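Status: usable, with complaints. Last edited 6 Sep 2026.

# Prernby secondhand PC price list

A table of asking prices for used desktop computers, copied by hand from shop windows, classified pages and the Jindale market board. It has a little more than 4,000 rows. I keep it up because people kept quoting an "average price of a used PC" at me, and I wanted to see how far that number could be trusted. Not very far, so far.

## What's in it

- `listings.csv` – one row per advert
- `sellers.csv` – 112 sellers, names replaced with codes
- `dropped.csv` – rows I threw out, with the reason

Columns in `listings.csv`: `id`, `month`, `seller`, `maker`, `form`, `ram_claimed`, `disk_claimed`, `graphics_claimed`, `price_asked`, `notes`.

Note the word "claimed". A seller who writes "gaming PC" may mean anything with a graphics card in it, and I have no way to check.
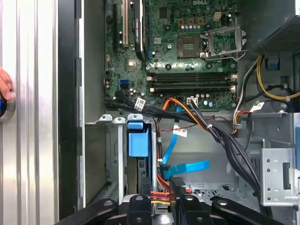
*Photo: Jad Kassab. Reuse allowed with credit.*

## Known problems

**Asking is not selling.** There is no sale price anywhere in this data. An advert that vanishes after four days may have sold, expired or been pulled. Please don't build a "time to sale" column out of it and then cite me.

**Repeats.** The same machine gets listed again at a lower price. I merged rows only when seller, maker and wording all matched, so plenty of doubles are left.

**"Refurbished".** Mathur uses it for anything they've wiped. Stoma says it means a 90-day warranty, although the adverts don't always mention one. I left the word in `notes` and made no column for it.

**Parts machines.** Sellers often skip saying what's missing. "Untested" covers a lot of ground – a low price with that word next to it should probably be left out of any average. 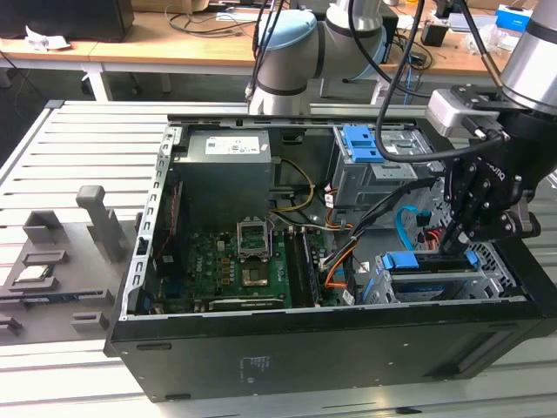 *Open tower with an empty CPU socket and one RAM stick in place.*

**April.** The Jindale board was down for most of the month. The dip in the chart is a dip in adverts, whatever the local newsletter made of it.

## Using it

Use medians. Split by `form` before you compare anything. If your result depends on fewer than a dozen rows, go and read the rows.

Corrections to Jad Kassab through the issues page, with the row `id` please.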